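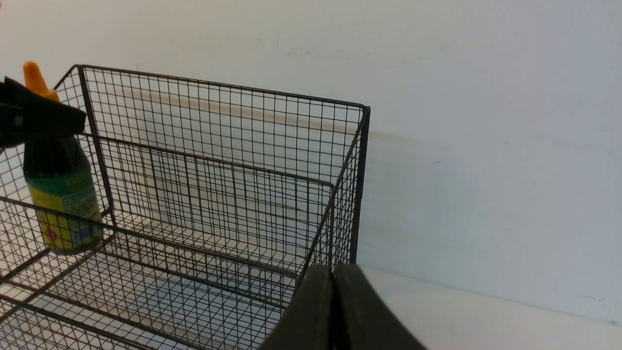
Sorting out the bottles

Hello again! It's been a wordy few weeks on here so this is a short gallery page, mostly about baskets and what goes in them. If you came for the chilli chutney recipe it's still on the June page, and yes, the vinegar quantity has been corrected.

We moved the sauces. That's the headline. When we took over the kitchen at Birkville there was a shelf by the hob that had collected every squeezy bottle anyone had ever bought, and they all lived in a heap on their sides. Some of them had leaked under their caps, so picking one up meant picking up the two next to it as well. I once counted 59 things on that shelf (the count includes birthday candles and a tin of travel sweets) and I've been cross about it ever since.

Shota Imai, who shares the kitchen with us on Fridays and is a much tidier cook than I am, had been on at me to try wire baskets. I'd always bought solid plastic tubs, the sort with a lip, and they're fine until something drips. Then you have a sticky pond in the bottom which you don't find until it has set. With mesh you can see straight through the side, and you can take the whole thing to the sink and go at it with the brush.

So, black wire mesh, square grid, open top. I got it in the Hasell market for £6, which I thought was very fair. There was a deeper one for £10 but the bottles would have vanished down it and I know what I'm like - if I can't see it I buy another.

The rule we agreed on is that anything with a nozzle goes in the basket, standing up, cap to the top. Jars stay on the shelf. Anything with a screw lid is still being argued over. Toshio Morikawa thinks the sesame oil should go in with the squeezy ones as it gets used at the same time, and I think it's too tall and will tip the lot over. We'll see who wins. 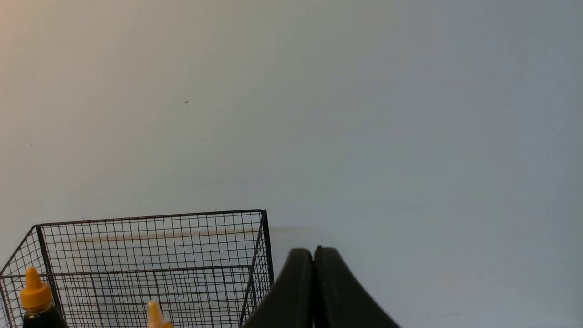 Two in, both with the pointy yellow-orange caps. The brownish line on the wall behind is next on my list!

I do love those caps, by the way. The bright colour means I can find the right corner of the worktop before I've had any coffee, and the pointed ones give you a nice thin line of sauce if you're doing anything fancy. They clog, though. A cocktail stick and a cup of hot water sorts most of them out, and if it doesn't, take the cap right off and leave it in the water while you eat.

A few of you asked after the last gallery what I use on the walls. Washing-up liquid on a soft cloth, then a clean damp cloth, and bicarb paste for anything stubborn. Try a small patch first if your paint is matt, it can go shiny where you rub (ask me about the hallway).

Still to do: a second basket for the vinegars, some sort of mat to go underneath, and labels for the bottles I refill from the big Chauhan tins. I've had masking tape on those for so long that the writing has gone. Shota wants proper printed ones and I'm happy with a marker pen.

Next gallery will be the spice drawer, once I've been brave enough to empty it. If you've got a clever way of storing nozzle bottles in a small kitchen, do leave a comment, I read all of them.

Posted 20th September in Kitchen, Tidying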